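Abril · Lectura: 2 minutos

Las habitaciones del Hotel Hevberg ya se preparan para la temporada

Esta semana he subido a cotillear cómo van los preparativos del Hevberg, que reabre a finales de mes después del parón de invierno, y me he encontrado con una mañana de limpieza de las buenas. ¡Y con bastante más trabajo del que yo imaginaba para una habitación tan pequeña!
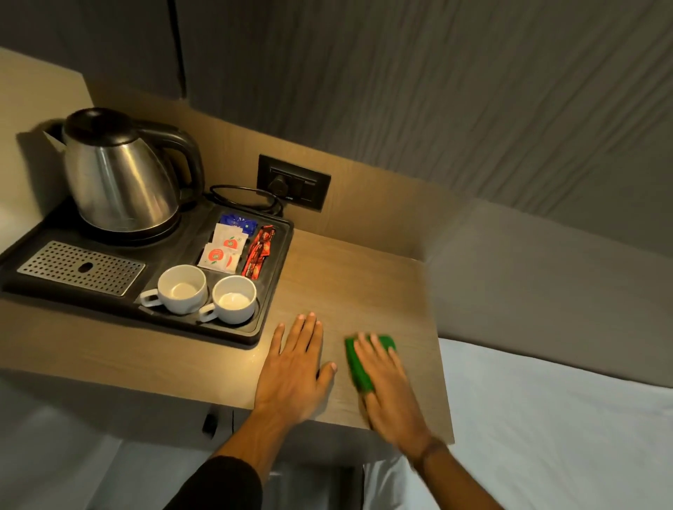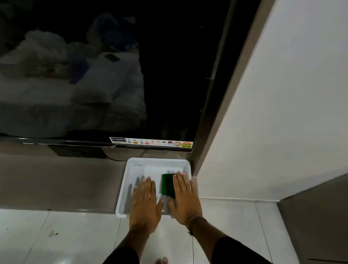
La repisa del hervidor y la zona del televisor, en plena puesta a punto.

Por Jean Laing
Actualizado en abril

Lo primero que me llamó la atención fue la repisa de la cama. Yo habría pasado un trapo y a otra cosa, pero allí se frota con esponja verde, con una mano apoyada y la otra dándole a la madera clara, al lado de la bandeja negra del té y el café. Me gustó ver que siguen poniendo hervidor de los de verdad, de acero, con sus dos tazas blancas encajadas en su hueco y los sobrecitos al fondo (reconozco que en los hoteles es lo primero que miro, antes que el baño).

Lachlan MacAulay, el encargado de planta, me contó que esa bandeja es la que más correos les genera. «La gente perdona que el ascensor vaya lento, pero si falta el café te escribe esa misma noche», me dijo mientras repasaba su lista en el pasillo. Para esta primavera han pedido 1000 sobres de café y 800 de té, que esperan gastar antes del verano. A mí me parecen muchísimos, aunque él decía que el año pasado se quedaron cortos y tuvieron que bajar a comprar al supermercado de Julside.

Luego está el televisor, que es enorme y negro y, apagado, hace de espejo: desde enfrente se ve la cama reflejada, con su almohada y todo. También chiva hasta la última mota de polvo, y alguna vi cerca del borde derecho, así que quedaba faena. El de la foto conserva la tira de pegatinas de Crown en la parte de abajo, que yo la habría arrancado el primer día, pero en esto cada cual tiene sus manías. Debajo va la encimera gris, larga y muy cómoda para dejar trastos, con una bandejita blanca a la derecha.

La reapertura coincide con las jornadas de senderismo de Kenddale y, según me dijeron en recepción, los fines de semana ya están casi completos. La cafetería de la planta baja abrirá unos días antes para los vecinos, de ocho de la mañana a mediodía, y volverán a servir los bollos de canela que tanto se echaban de menos por aquí (¡yo la primera!). El aparcamiento de atrás seguirá cerrado por obras hasta mayo, así que quien venga en coche tendrá que dejarlo en la calle Swanson y subir la cuesta a pie.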